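26/08/2026

Sourdough log, batch 78. Flour is the Stemine whole wheat again, second half of the bag. Hydration unchanged. The only variable this time is the starter ratio, which I moved from 1:2:2 to 1:3:3 to slow the rise enough to fit a working day.

Starter fed before breakfast. Doubled by early afternoon, later than the June batches but with a flatter top and no sag in the middle. Smell mild, a little like yogurt. I marked the jar with tape and took the reading at the tape, not at the dome, because the dome added most of the error last month.

Mixed 256 g of ripe starter into the full dough and rested it covered. Salt went in after the rest. The dough took it without tearing. Three sets of folds, then left alone.
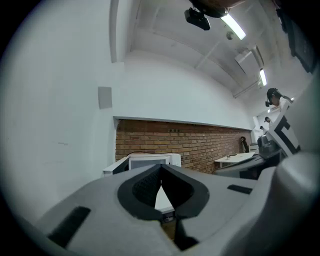
Bulk fermentation is still the weak part of the method. My notes give a time and the bread wants a volume. Evangelia Gavalas has argued for the straight-sided tub for months and I have resisted on grounds of shelf space. Going through today's pictures after lunch, I kept stopping at the ridged inner surfaces on one side of the black jaw – the ridges are near enough to the pattern I get from the Pilitz proofing basket, where the coils print into the dough and the flour stays in the grooves. The basket needs less flour than I have been giving it. Rice flour only, rubbed in dry, excess knocked out over the sink. The last two loaves had a white crust on the shoulders that tasted of nothing.

Shaping was adequate. The seam closed on the first attempt for one loaf and on the second attempt for the other. I am calling them A and B. A is the tighter of the two and should spring higher if tension matters as much as Evangelia claims.

Cold proof

Both loaves into the refrigerator, B on the lower shelf. The thermometer on that shelf reads 3 degrees C. The upper shelf runs warmer and I have no figure for it. Put a second thermometer on the list.

I had considered proofing in a closed microwave oven with the power off, as the Katayama booklet suggests for cold kitchens. With a mug of hot water inside it holds warmth well enough, but the cavity has to be clear and a full-size basket has to fit with the door shut. Not needed in August. Revisit when the heating goes on.
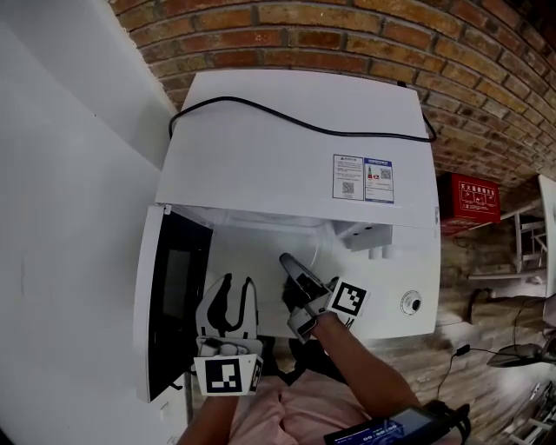
Plan for tomorrow

Preheat with the Feltow pot inside, lid on. Bake A first, straight from cold. Score once, off center, blade held low. Lid off when the loaf has set, then bake to color. B goes in after the pot has had 10 minutes to recover.

Weigh both before and after. I keep forgetting the second weighing, so the scale stays out on the counter tonight. Cut neither loaf until it is cool all the way through.

Keep 1:3:3 for the next batch whatever the result, or the comparison is worthless. Buy rye.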